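4.2 Handling clear containers

Of the four chore groups in our study, putting away empty containers looked the easiest on paper. The items are light, they do not spill, and a person can do the whole job while talking on the phone. It was also the group in which the learned controller fell furthest behind the human operators. This section deals with that gap.

The Vuststead set holds 1,281 usable demonstrations, of which 143 involve a container made of clear plastic. All were recorded with a hand-held gripper that has two facing fingers and a padded contact face on each. Operators were told to pick up the item, move it to the marked side of the table and let go. They were not told where to grip. Gion Ammann and Andri Lehner labeled the demonstrations separately and then settled the cases on which they differed.

Clear trays cause two kinds of trouble. The first is seeing them. The walls show whatever is behind them, and the rim and molded edges throw back the overhead light in bright lines. A depth estimate taken through such a wall tends to land on the table, so the planner places the grasp too low or too far back. The second is holding them. A tray wall bends when it is pressed from the side, and the force needed to lift it is close to the force that bows it. Figure 4 shows a clear tray clamped between the two fingers, and the same kind of gripper standing open over bare tabletop.

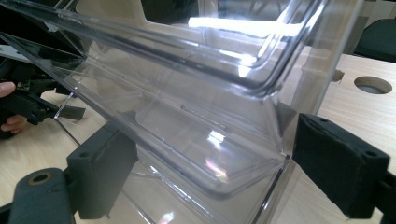 Operators dealt with the bending by feel. In the written comments, Heidrun Kofler noted that she closed the fingers until the wall started to give and then eased off a little. The controller has no signal that matches this. It receives finger width and camera frames only, and finger width is a poor guide when the thing between the fingers changes shape. We tried a fixed closing limit for each item, which helped with stiff boxes and did nothing useful for trays.

Tilt is a related problem. A wide tray held by opposite walls can turn around the line between the two pads. People correct for this with a small roll of the wrist, often before the item has cleared the table. The controller made the same correction late or left it out, and the low side of the tray then dragged during the move. We counted dragging as a failure only if the tray slipped out of the pads, so the scores in Table 3 are on the generous side.

The release phase also needs care. A grasp is over once the fingers are open and clear of the item, but the controller has to recognize that state from its own camera. With a colored bin this is simple. With clear plastic, the view of an empty table and the view through a tray floor can look much alike, particularly on a pale surface under strong ceiling light.
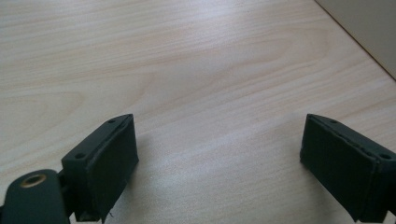
Remo Kofler proposed training a small separate classifier for the question of whether anything is between the pads. We built it from 4,000 still frames, half of them with the fingers open over bare surface, and kept a further 2,000 for testing. Most of its mistakes came from glare – a bright patch on the tabletop was read as the floor of a tray, or the other way around. Turning the lamps down reduced the errors, but a household robot cannot ask for that.

Taken as a household chore, then, clearing away clear trays is still out of reach for the system tested here. It could be left to work alone with opaque boxes of a known size. For trays it needed a person close by. The Nakpan controller, which adds a force sensor behind each pad, may do better on the bending problem, and we return to it in Section 5.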